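Papering a small nook, pantry or cupboard

Posted 2018-11-05 in Walls and Floors

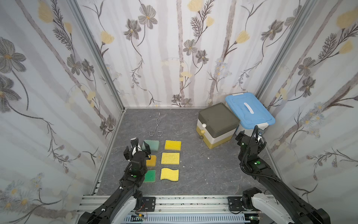

Grey and yellow floral paper on three walls, with a dark grey veined floor.

Small enclosed spaces are a good place to use a pattern you wouldn't want across a whole lounge room. They are also fiddly. You have two inside corners close together, not much room to swing a brush, and any mistake is at eye level. These notes are for ordinary paste-the-wall paper, but most of them apply to the older paste-the-paper kind as well.

Before you buy

Measure the width of each wall and add them together, then measure the height at both ends. Old cupboards are rarely the same height all the way along. Add 100 mm to the tallest measurement for trimming, then add the pattern repeat printed on the label. A large floral can waste a fair bit of paper on each drop, so a nook that looks like a one-roll job may need two.

Check the batch number on every roll. The last nook I did took 2 rolls from batch 1021 and the colours matched perfectly. A third roll bought later for a drawer lining was noticeably creamier. It didn't matter in a drawer but it would have on a wall.

Getting the walls ready

Take out shelves, hooks and any strip lighting. Turn the power off at the switchboard before you loosen a power point cover. Fill old screw holes, leave the filler overnight, then sand flush and wipe down with a damp cloth.

Kitchen cupboards need a wash with sugar soap. Grease won't show until the paper starts lifting. Rinse with clean water and leave the door open until the walls are dry to the touch, including down in the corners.

Bare plasterboard must be sealed. I use the Stinley water-based sealer, which is thin and runs down your wrist, so wear gloves. Raw MDF needs two coats. If the old colour is dark, a coat of white undercoat will stop it greying an off-white paper.

Hanging order

Start on the back wall. It's the one people look at, so centre the pattern there and let the side walls take the part drops. Mark a plumb line with a level. Don't trust the corner.

Hang the first drop to the line and smooth from the middle outwards. At each inside corner, cut the drop lengthways so it turns onto the side wall by 5 mm, and press it in with a dry brush. Then mark a new plumb line on the side wall and hang the offcut so it covers that narrow strip. You lose a sliver of pattern. On a loose, sketchy design you would have to go looking for it – on stripes or a check you will see it from the doorway.

If the side walls run out to a door frame, leave them until last and trim against the frame with a straight edge.

Trimming

Change the blade more often than seems necessary. A snap-off blade is good for a couple of cuts in damp paper and then it drags. Vendstead sell a wide steel trimming guide that fits well into a cupboard corner. A broad filling knife does the same job.

Wipe paste off the face of the paper straight away with a barely damp sponge. Test this on an offcut first if the paper is a matt one.

The floor

Do the floor after the walls. Sheet vinyl is the simplest for a small space and can be cut in one piece from a template. Tape sheets of newspaper together, press them into the edges, pencil the outline and transfer it to the vinyl. Cut slightly over and trim back in place.

Patterned walls do better with a plain or lightly veined floor. Dark grey hides scuffs but shows flour and dust, so think about what you'll be storing. Marble-look stick-on tiles are fine too, provided the base is flat and you warm the box indoors for a day beforehand.

Run a thin bead of paintable filler where wall meets floor. Silicone is only needed if the space gets wet.

Afterwards

Keep the door ajar for two days and leave the heater off. Small bubbles usually go down as the paste dries. One that doesn't can be slit with a sharp blade, touched with paste on a fine brush and pressed flat.

Lifted seams are fixed the same way. Fortin seam adhesive comes in a narrow tube that gets in behind the edge, and Trustari make a similar one that is thicker and slower to grab.

Keep the biggest offcut, rolled up, with the batch number written on the back in pencil.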